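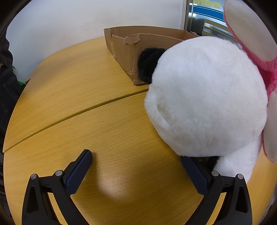

Troltero has been saying since last September that its new training method lets a robot learn to tidy up from recordings made by hand, with no robot involved until the very end. I went to the lab's open day on 5/26/22 mostly to find out how much of that would survive a few direct questions. The idea is simple enough. People carry a gripper with a camera on it, do the job themselves, and the recordings are used to train a controller, which they call Lamrani. The job on show was putting soft toys in a cardboard box, and the box had clearly had a hard life, with a torn rim and one corner crushed. The panda was the big one, with a round white head that looked a lot wider than anything those two blue finger pads would want to close on. You have to take it by an ear or a fold, or push it.

That was my first question. How does the controller know which? The answer was that it doesn't pick a strategy, it copies what people tended to do. Fine, but then the result depends on who held the gripper, and the poster in the hallway didn't say. I asked and was told it was a small group, all from the lab. They have 471 recordings of the toy task, and 148 were dropped before training for reasons given only as "quality." That's a lot to throw out. If the dropped ones were the awkward grasps, the training set is easier than the job.

The headline result is a comparison with Granent, their older controller, which was trained by steering the real arm. Each got 200 tries. Lamrani came out ahead, and I have no reason to doubt the tally. But the two were tested weeks apart, with the toys set out by hand each time, and the person placing them knew which controller was about to run. When I brought this up, the presenter said the layouts were "similar." I would have liked photos of the starting layouts, or even a sketch on paper.

To be fair, there is something here. Hand recording is quick. I tried it myself, and after a few clumsy goes I could get hold of a small toy without thinking much about my wrist. They say a new person can make up to 200 recordings in a day, and after my ten minutes I can believe it, though my forearm might not.

The live run was less convincing. We saw four tries and two of them ended with the toy in the box. One of the others stopped dead above the table and had to be restarted, and I couldn't find out whether that would have been scored as a failure or just run again – a detail that could move the numbers quite a bit.

Next they want to try the method on Drideck, a cheaper arm with a shorter reach. I'd rather see the toy test repeated first, blind, with recordings from people who don't work there. The written report is due in the fall and I've asked for a copy with the list of dropped recordings attached.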